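Ticket: Cable cell, gripper drops lead before seating
Site: Gavgate, harness bench
Raised by: Yogesh Sisodia
Priority: 2
Status: Open, workaround in use

Yogesh, 07:40
Left arm keeps letting go of the orange lead on the long reach. Controller log gives "grip lost" 6 times since start-up. Purple lead on the other arm is fine. I've rerun the Usell calibration and it passed.
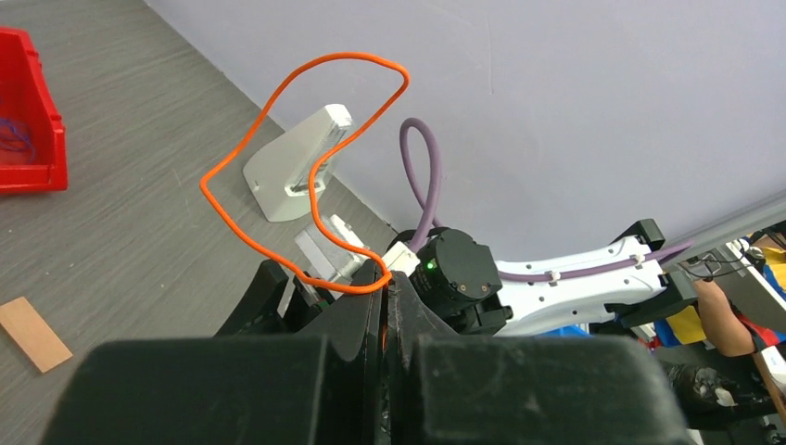 Orange lead in the jaws, white stand behind.

Amado Barredo, 08:15
Lovely clear log, thank you! Grip force is set to 69 in the recipe, which is the old value from the thicker Tivberg cable. Could you try 300 ms more dwell after closing, and leave the force alone for now? I'd like to change one thing at a time.

Yogesh, 09:05
Dwell added. Much better on straight leads. Knots are still a pain, so Vasiliauskas on the bench is picking those out by hand and feeding them back in.
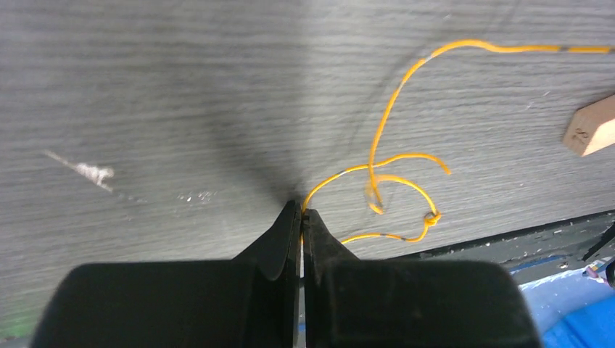 3 entries above, 1 min read

Yogesh, 09:30
Knot in this one, right of the jaws. Can we have a "pass to person" button on the pendant? At the moment we have to stop the whole cell.

Amado, 09:50
Yes, great idea, and easy to add. I'll put it in the March update. How are the team finding it otherwise?

Yogesh, 10:10
Really good! My thumbs used to ache by lunch from pushing leads in all morning. Now we do the sorting and the fiddly ones, and everyone wants a go at teaching the paths. Please keep this open until the button is in.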